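3.2 Setting up and looking after the hand-held station

I'll describe one station in detail, because the other benches at Zepeda are kept the same way and because most of our lost episodes came down to upkeep. We log everything in a build of Flilta that Dulce Olvera patched for us in February, and the task for the runs discussed here is the straw one: a paper cup, a couple of straws, a white table. It sounds trivial (my first reaction too, I'll admit), but a thin straw is a lovely way of finding out that your finger pads are worn!
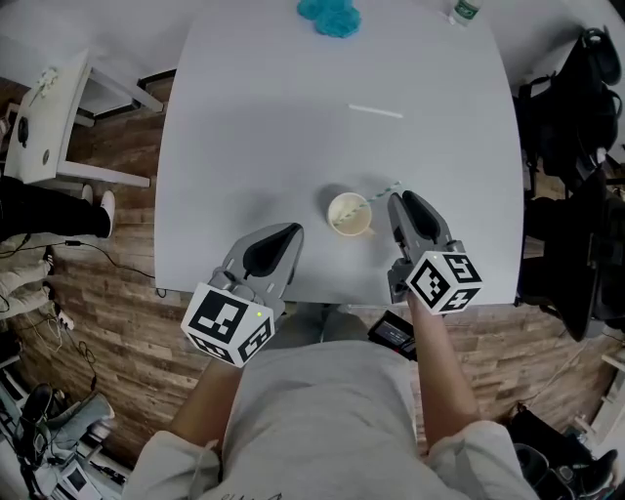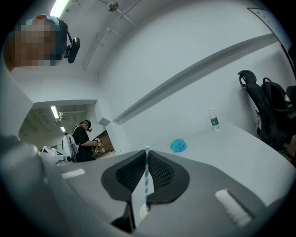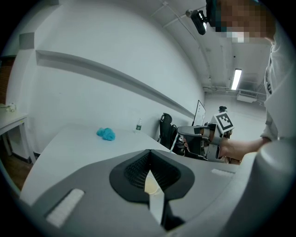
Figure 4. The straw station at Zepeda. Top: view from the operator's head, with a hand-held gripper on either side of the cup. Middle and bottom: views from cameras on the grippers.

3.2.1 Finger pads

The pads are the part we fuss over most. Paper straws leave a fine dust, and once it packs into the surface the grip goes slippery in a way the operator feels well before it shows up in the logs. We brush the pads dry between sets, then wipe them with a damp cloth and leave them for 15 minutes before anyone squeezes anything. Don't use solvent. I did, on the very first pair, and the edges lifted within a day (sorry, Refugio). When a pad has gone shiny we swap both fingers together, left and right, even if the other one still looks fine, otherwise the jaw closes off centre and the straw rolls out.

3.2.2 Marker cubes

The cubes need to sit dead square on the gripper body, and they do get knocked. Noemí Cisneros made us a little setting jig: drop the gripper in, loosen the cube, push it up against the stop, tighten it again. After that we re-run the pose check in Flilta and look at the residual for each face separately. One bad face is usually a thumbprint, so clean it before you go hunting for anything fancier. If every face is out, the mount has crept and it's back to the jig.

3.2.3 Cables and charge

We keep spare leads coiled in a labelled tub and retire any lead that drops out twice. Leopoldo Quintero wanted to retire them after the first dropout, and looking back over our logs I've come around to his view.

3.2.4 What upkeep did to the yield

Of 2756 episodes recorded at this station, 2416 passed the automatic checks. I went through the rejects with Perla Barrera over a couple of very long afternoons, and the usual culprit was a cube that had shifted partway through a set, with dirty pads next in line. Dropped straws weren't counted as rejects at all; we kept those and tagged them, and Section 4 gets into how the tags were used in training.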